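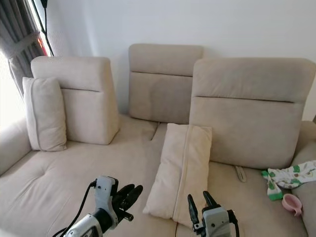 Game Production, Unit 2: Reading a sales announcement
Handout by Rozália Szilágyi

In this unit we look at how a publisher talks about the sales of a game, and what the numbers can mean. Please read the Osard case before the class. It has only two pages.

1. Sold in or sold through
When a company says "units sold", ask first who bought them. Sold in means that stores bought copies from the publisher. Sold through means that players bought copies from the stores. For digital shops the two are the same, but for boxed games the difference can be large. In our case Kilby announced 78 thousand units for Osard in the first month, and 41 thousand of these were boxed copies delivered to stores. The announcement did not mention this – Fanni Pintér found it later in the quarterly report.

2. Players are not buyers
A game in a subscription service can have many players and few sales. Look for the words "reached", "welcomed" and "joined". They are usually about accounts.
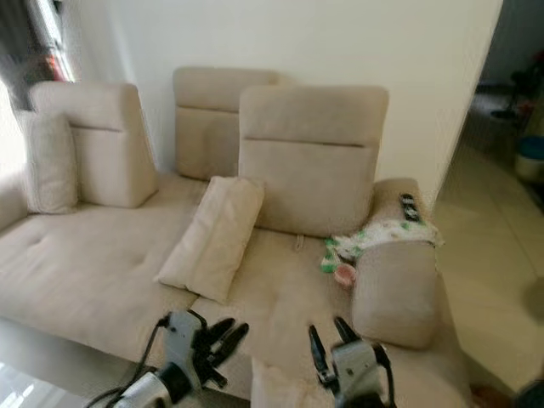 3. Price and discount
A unit sold at 20 percent off counts as one unit, the same as a full price unit. Therefore units alone do not give us the revenue. We need also the average price, and publishers publish it rarely.

Homework
Take one announcement of your own choice and mark every number in it. Write next to each one what is counted, and for which period. One page is enough. Send it to Jenő Sárközi before the next class.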